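# An afternoon among the arms at Follgate

The bus to Follgate drops you at the wrong end of the trading estate, so I'd walked past two tyre places and a very tempting bakery before I found the door with the Ranico sign on it. I was early, the kettle was on, and somebody handed me a visitor's badge and a custard cream before I'd finished saying which magazine I was from.

Ranico opens its workshop to the public every July, and I had been meaning to go for years. My brother-in-law went last summer and came back talking about grippers all through Sunday lunch, which I'm afraid put me off a little. I should have listened to him. It is a friendly, cluttered, slightly noisy place, and the people who work there are glad to stop what they're doing and tell you about it, often at some length (I'm in no position to criticise).

We were sent round in small groups. Mine had a retired printer, a family with two boys in matching raincoats, and a woman who packs seed orders for a living and asked far better questions than I did. Our first stop was a long talk about cables, and how much of a robot engineer's week goes on keeping them out of the way of a moving arm. The retired printer nodded all the way through it. He had spent his working life, he told us, doing much the same with paper.

Then we moved on to the bench I'd come to see. The job is picking blocks out of a metal bin, which sounds like something you would give a toddler on a wet afternoon, and the boys said so, quite loudly. Our guide took it very well. A toddler, she said, has had a couple of years of practice at picking things up, and has soft fingers and a good pair of eyes besides. She asked the younger boy to shut his eyes and take one block from a pile on the side table without nudging the rest. He couldn't, and then of course everybody wanted a turn, me included – I knocked over the lot.

What makes it hard, as she explained it, is the company each block keeps. One lying by itself is easy enough to get hold of. Put it snugly against a neighbour and there may be no room for a fingertip between them, and a block lying at a slant has to be met at the same slant. I'd never given it a thought, and I have since caught myself watching my own hand go into the cutlery drawer.

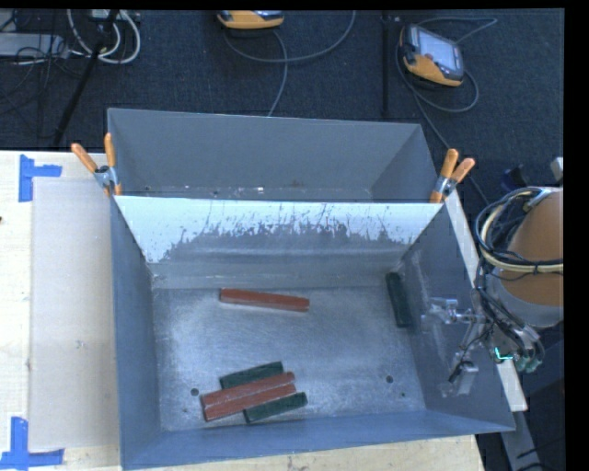 ## Tea, and a few sums

After the bench came tea, and with it the talk from Gommont, who share the building and do most of the work on the software side. They keep a tally of attempts on a whiteboard by the sink, and on the day of our visit it stood at 1,105. The seed lady wanted to know how many of those had gone well. The answer was that they write down the bad ones more carefully, as there's more to learn from them, and she seemed to approve of that.

She also asked when something of the kind might turn up in a packing shed like hers, and I liked the reply very much, because there was no salesmanship in it. Blocks are tidy things with flat sides. Seed packets bend, slide about and stick to one another, and she was told kindly that she would be quicker by hand for a good while yet. She looked rather pleased.

The boys, meanwhile, had found the old Sveinbjörnsson arm in the corridor, which is retired now and bolted to a plinth so that visitors can push its joints about by hand. It's heavier than you'd expect, and wonderfully smooth. I had a go once they'd been led off towards the biscuits.

I had meant to stay an hour and left when they were stacking the chairs. If you're tempted, wear flat shoes and ask for the afternoon tour, which is smaller and less rushed than the morning one. There are 50 places in all and they go quickly, so write to the workshop in spring. Get off the bus one stop after the one marked for the estate, and you'll be spared the walk, though you will miss the bakery. The cheese scones had sold out by the time I came back past it, but they did me a very decent sausage roll.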